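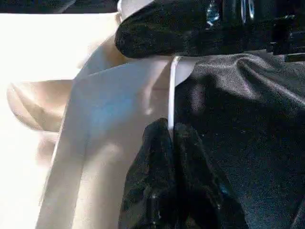
Cudness word list - README

What's in it
177 recipe cards from the Elden community cookbook, typed up as plain text. One card per file. Ingredients first, then steps, then whoever signed it.

Files
cards/ - the recipes
units.txt - cups, sticks, "a knob" etc.
names.txt - 33 contributors, spelled how they signed

Known problems
Oven temps missing on 40 cards. Left blank, dont guess.
Two versions of the plum cake, both kept.
Violeta Zapata's handwriting: some words marked [?].
Fractions got mangled in the May upload, mostly fixed now.

Use
Free for anything non-commerical. Credit the cookbook.

Fixes to Kelechi Wike or Halima Nnaji. Last update 9 December 2021.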